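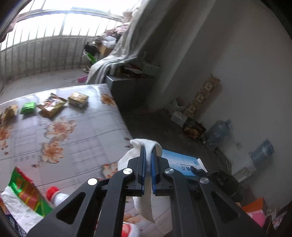 Notebook, Flirinmont project, December
Entry by G. Lefèvre, checked against the ward copy by Y. Leblanc

Topic: call-bell response logging, Piltden site, east wing

Start 08:40. Pulled the overnight export from the bell controller. File opened cleanly this time. Header row still has the old column names (ROOM, SET, CANC), so the import script needs the mapping table from last month and not the new one. Left a note in the script folder.

Export contains 1,000 rows, which is the controller's buffer limit. Anything older is overwritten. If the ward is busy the buffer fills before the morning pull and we lose the early part of the evening shift. Changed the pull to twice daily, 06:00 and 18:00. Yannick to confirm that the 18:00 pull doesn't collide with the backup at Hamilbridge.

Cleaning steps, for the record:

Removed rows where SET and CANC are identical to the second. These are the self-test pulses.
Removed rows from the two unoccupied rooms at the end of the corridor. The cleaning staff trip the cords.
Merged repeat presses within 30 seconds in the same room into one call, keeping the first SET time.
Left bathroom cords as a separate category. They go to a different tone at the desk and staff treat them differently.

After cleaning, 200 calls went to the manual match. Manual match means comparing each call with the aide's paper sheet and assigning a reason code. Codes as before: T toileting, P position or transfer, W water or meal tray, M medication question (passed to the nurse), C comfort, O other, X no reason recorded.

107 of the 200 have a reason recorded on paper. The rest are X. That is worse than the west wing and I do not think it reflects the aides. The sheet on the east wing is the older version with the reason box on the reverse. Anyone filling it in standing at the door will do the front and leave it. Asked Yannick whether we can swap the forms without restarting the baseline. His view is that we can, provided the changeover is marked in the log and the X rate is reported separately before and after. Agreed.

10:15. Clock check. Controller runs slow against the desk clock. Measured by pressing the test bell in the staff room on the minute, three times. Offset is consistent across the three presses, so it can be corrected in the import. I have not corrected the earlier files. Do that in one pass once we have a second offset reading and know whether the drift is steady.

Also, the cancel button has to be pressed in the room for CANC to be written, but a call can be silenced at the desk. Silenced calls keep running in the log until somebody walks down and cancels at the wall. So SET to CANC is time to cancel, and it is only time to attendance when the aide cancels on the way in. Several aides told me they deal with the resident first and cancel on the way out, and they were trained that way at Ciobanu. Nothing wrong with it from a care point of view. It does mean the long calls in code P are probably the length of the transfer plus the wait, and we have been quoting them as wait. Need to fix the wording in the draft before it goes any further. Proposed label: "time to cancel (includes care in some cases)". Ugly but accurate.

Option for separating the two: door sensor on a handful of rooms. Yannick is against it on privacy grounds and I agree with him. The residents' rights statement posted at the desk says monitoring of the room requires consent from the resident or substitute decision-maker, and a door sensor is monitoring whatever we choose to call it. Shelved.

Second option: ask aides to press cancel on entry for a fixed trial period. Changes practice, so it needs the charge nurse's approval and a line in the shift handover. Risk is that the light over the door goes out while the aide is still in there, and a colleague looking for a second pair of hands doesn't know which room they are in. Raised this with the charge nurse at the desk, who wants to think about it. Not to be started without a written yes.

13:30. Privacy housekeeping. Found resident initials in the margin of the paper sheets in several places. Initials plus room number is enough to identify a person on a ward this size. Blacked out the margins on the scans and returned the originals to the locked drawer. Scans made before today still have them. Yannick has the earlier batch and will redo it, then delete the first set from the shared drive. Until then the folder is restricted to the two of us.

One sheet had a comment written next to a comfort call, a complaint about noise from the supply room at night. That is not our data. Passed it to the charge nurse to go through the ordinary complaints process and did not code it.

Reliability check on the reason codes: Yannick and I each coded the same subset blind. Disagreements were nearly all between P and C. A resident asking to be moved up in bed is P under the code sheet, but "uncomfortable, pillows" could be either. New rule: if the body was moved, P. If only the bedding was moved, C. Recoded the disputed calls under the new rule and marked them with an asterisk.

Y.L. 15:50: Backup at Hamilbridge begins at 18:30 and the pull finishes well before that. No conflict. Left as is.

Y.L.: Old-version forms also found in the float pool binder. Removed them, otherwise they will come back in on weekend cover.

To do

Second clock offset reading, same method, same bell.
Rescan earlier batch with margins covered (Yannick).
Draft wording for time to cancel, all tables and the figure caption.
New forms to the east wing, changeover time written in the log.
Ask whether the controller buffer can be enlarged or whether that needs the vendor.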